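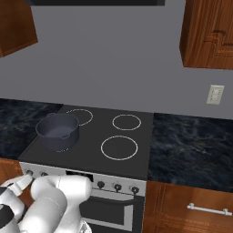
Page last changed: January 15, 2020

Flelta kitchen tasks: progress report to Stougaard
Prepared by Birthe Hafþórsson, Dirnholm

Summary

The second work period covered the rules for controls that can start heat: hob knobs, oven knobs and anything with a timer. A draft of the rules is finished and in use on our simulated kitchens. Nothing has been run on a real cooker, and under the draft nothing may be until section 4 is signed.

Work done

Florian Haslinger rewrote the knob task. The arm now has to make contact with a control, stop, and report which control it believes it is touching before any turning force is allowed. The older version went straight from reach to turn. On the simulated electric stove, with two knobs to the left of the display and three to the right, picking the neighbour of the correct knob was the fault we most wanted to catch.

We ran 340 trials with the new version. In 41 of them the arm stopped because the reported control did not match the one requested. All of these stops were logged with the joint positions and the requested control, and Shobha Kulkarni has read through each log. Most came from approaches where the forearm passed low in front of the panel. She has proposed a minimum clearance, which is now rule 7.

The draft rules

Rule 3 says that a pot's position is checked before a burner is chosen. A pot standing across two burner rings counts as not placed, and the run must end with the controls untouched or released. At present we only apply this to single pots.

Rule 5 covers empty pots. An arm may touch a knob with an empty pot on the hob, but may not turn it unless the task sheet says so.

Rule 9, on who may restart an arm after a stop, is still open. Bjartur Norðdahl wants two people present. Mirsad Dimitrov thinks one is enough in simulation and has asked for the rule to be split.

Spending and delays

Spending is within the agreed amount. The force sensor from Jurkico was due in September and came late, so the bench work on knob torque has moved into the next period.

Next period

Settle rule 9. Repeat the trials with gas hob layouts. Send section 4 to Stougaard for comment, together with the stop logs. We would like one named contact on your side for questions about section 4.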